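Extracting DNA from Fruit: Comparing Strawberry, Kiwi and Banana

Group report by Mbali Gumede, Maarten Van Beek and Nokuthula Oosthuizen

Aim

We wanted to find out which of three common fruits gives the most DNA when only kitchen materials are used.

Method

Each fruit was peeled or hulled and weighed out to 200 g. It was mashed in a bag with washing-up liquid, salt and water, then left for 7 minutes. We strained the mash through a coffee filter and poured chilled alcohol slowly down the side of the glass. The white strands that formed at the boundary were lifted out with a wooden skewer and weighed after drying on filter paper. We ran 21 extractions, seven for each fruit.

Results

Strawberry gave the most material in every round. Banana came second, but its filtrate was cloudy and hard to read. Two kiwi samples gave almost nothing - we think the alcohol had warmed up by then.

Background

DNA is a double helix. Two long strands wind around each other and are joined by pairs of bases, which sit between them like the rungs of a ladder. Garden strawberries carry eight sets of chromosomes, so there is more DNA in each cell.

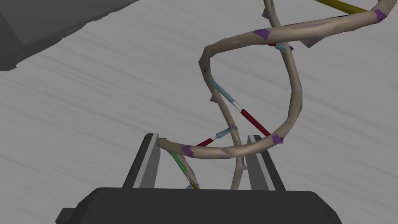 Sources of error

Our scale only read to 0.1 g, which is too coarse for amounts this small. The dried strands also held some pectin and protein, so the weights are not pure DNA. Filtering took longer for banana than for the others, and we did not correct for this.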